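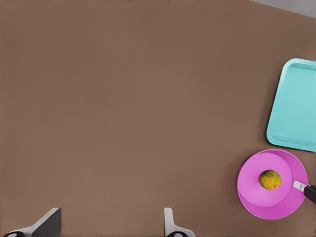 Daichi Ikeda wrote:

> The arm in the Finow cell goes to the pan perfectly well with the
> gripper shut. With it open it stops short, every time, and the log
> says "joint 7 limit". I have re-homed it 2 times and reloaded the
> table setup. Do I need a new cable?

Put the cable down, Daichi. Joint 7 on that arm is the gripper, whatever the manual calls it, and the limit it's whining about is a number in a file. Grelta shipped the old finger profile with an opening limit of 64. The longer fingers want 81. Ask for wide open and it politely refuses to go anywhere until you've apologised.

What I do with ours at Ekville:

Stop the cell, in the simulator as well. It will let you edit a live profile and then ignore you.

Open the finger profile and change the limit in both places. Yes, both. The second one is under "collision" and has no business being there.

Run the open/close test over bare table, well away from the tray. Watch the pads. If one arrives before the other, your zero offset is out and you should fix that before you blame anything else.

Then send it to the lime. Leave the pan where it is for the first run, handle pointing off to the right, and move it afterwards if you're feeling brave.

Do all this in the simulated cell before you touch the real one. I skipped that once and spent the rest of the afternoon looking for a finger screw under a cupboard.

One more thing -- the Duan update puts the old profile back without a word. I keep a copy of mine next to the start script and compare the two after every update. It's dull, but I've stopped swapping cables.

If it still stops short after that, post the whole log and not just the last line. The last line is usually the machine's opinion.

Re-homing does no harm, by the way. It just doesn't do any good either.

3 replies | 0 shares
Previous in thread | Next in thread | List archive | Search
Contact the list owner | Back to top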